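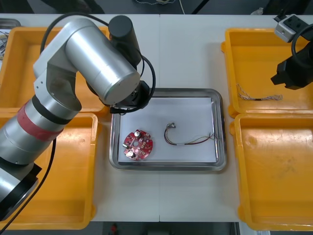 Sorting returned circuit boards takes up more table area at Terngate than any other job, and the layout of that table has been revised more often than the test equipment next door. Beatrice Nzioka has run the incoming side for 11 years. Her section receives boards that have been pulled from their housings at the customer's end, and its task is to decide which go to repair, which go to parts recovery and which go to metal recycling. The current layout dates from 8 Jan 2018. It puts a stainless steel tray in the center of a white tabletop, with yellow-orange bins in pairs on either side, and every board passes through the tray before it goes into a bin. The red one lying toward the left of the white sheet, with notches in its outline and a round opening near the middle, is a type Nzioka likes to use when she explains the method.

"A rectangular board tells you very little about your table," she said. "You can stack it, slide it, stand it on edge. A round one with notches turns when you touch it, and it catches on anything it can catch on. If the layout works for round boards it works for the rest."

Before the tray, boards were put down directly on the tabletop. The top is in two halves with a seam between them, and small loose parts found their way to the seam. Nzioka's first fix was tape over the joint. The tape edges lifted within weeks and collected more debris than the seam had. The second fix was a plastic tray, which flexed when it was picked up full. Steel was the third.

"The rim is the part that matters," she said. "People assume we chose steel for cleaning. It does clean well. But what I wanted was a raised edge all the way round and corners with a radius. A square corner holds dirt, and you need a brush to get it out. With a rounded corner you wipe once."

The white sheet covers most of the tray floor. It is not fixed down. Nzioka specified it after a trial in September of the year before, when her colleague Rostislav Vrabec compared boards inspected on bare steel with the same boards inspected on a plain white ground. On bare steel the overhead lights produced long bright reflections that ran under the board and through its openings. Vrabec's inspectors were marking notches as chipped when they were intact.

"A reflection that crosses a notch looks like a missing piece," Vrabec said. "The board was fine and the light was fine. The surface was wrong for that purpose." He logged 49 false rejects in the trial, all on boards with irregular outlines. With the sheet in place the same lot was repeated and he was satisfied enough to stop measuring.

Asked why the sheet is not cut to fill the tray completely, he said a tight fit had been tried. "It buckled. A sheet that fits exactly has nowhere to go when it moves, so it rises in the middle and the board rocks. We leave a strip of metal showing. It also gives you a place to get a fingernail under when you change it."

The bins raised different questions. Terngate had been using gray ones from the Notlow range, and Nzioka replaced them with the yellow-orange ones chiefly for contrast with the tabletop. The color carries no meaning in the sorting scheme. Category is assigned by position, and she is firm on this point.

"Color codes are good until a bin breaks," she said. "Then somebody takes a spare in the wrong color and writes the right name on it, and you have two systems that disagree. If all of them are the same color the position is the only thing to learn. Left side is going back into use in some form. Right side is leaving the building."

Within each side the split is a matter of how much work remains. On the left, one bin is for boards that go straight to the repair bench and the other is for boards held for a test record. On the right, one is for parts recovery and one is for metal. The tray sits between the pairs so that the reach to either side is close to equal. In an earlier version all the bins stood in a row along one side – a compact arrangement that pushed too many boards into whichever bin was nearest.

Yoshinori Iwasaki, who handles the parts recovery stream, confirmed the effect from his end. "I was receiving boards with nothing wrong with them," he said. "My bin was the easy one to reach. When they moved to pairs, my numbers dropped and the repair numbers went up. I complained about the drop until I looked at what I was getting."

His section now works in lots of 2000. The first lot after the change was short, at 1667, and he left it short to keep the old and new layouts separate in the records.

Handling of the boards themselves has changed less. They are placed in the tray component side up, one at a time, and are lifted by the edge. Boards with a central opening may not be picked up by the opening, a rule that Nzioka added after finding scratches on traces close to the hole. Small parts that come loose stay on the sheet until the end of the lot, when the sheet is lifted out and emptied into a labeled bag.

One item is still open. The sheets come from Brultine in a size that has to be trimmed, and the trimmed edge frays sooner than the factory edge. Nzioka has asked for a precut size and is waiting for a price. Until then the trimmed side goes to the right, away from the side where boards are set down.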